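Steda delivery robot service: four weeks in

I signed up for the Steda trial in January, mostly because Skye Cowie at number 126 wouldn't stop going on about it. You pay by the month, you order from the shops at Tetstead on the app, and a squat little six-wheeled thing trundles round to your drive with your milk and bread (and, in my case, far too many biscuits).

Setting up was easy enough, though the app asked for my address twice and then lost it.
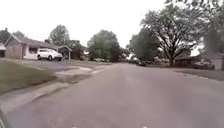 What I like most is how steady it is. My first order came without a single cracked egg, and I've had 4 more since, all fine! It does best on streets like ours, where the pavement bends gently along past the lawns and there's a strip of grass between it and the road. Wide driveways suit it too, even with a big white SUV parked up by the house, as long as you leave it room to turn.

Now the grumbles. The lid is stiff, the chirpy tune can't be switched off, and anything bigger than a small shop won't fit. I tried squeezing in a cat litter order and had to send half of it back. Ulla Kemppainen on the help line was lovely about it, mind, and refunded me the same afternoon.

Would I keep it? Yes, for top-ups. For the big shop I'm still driving to Branthorpe.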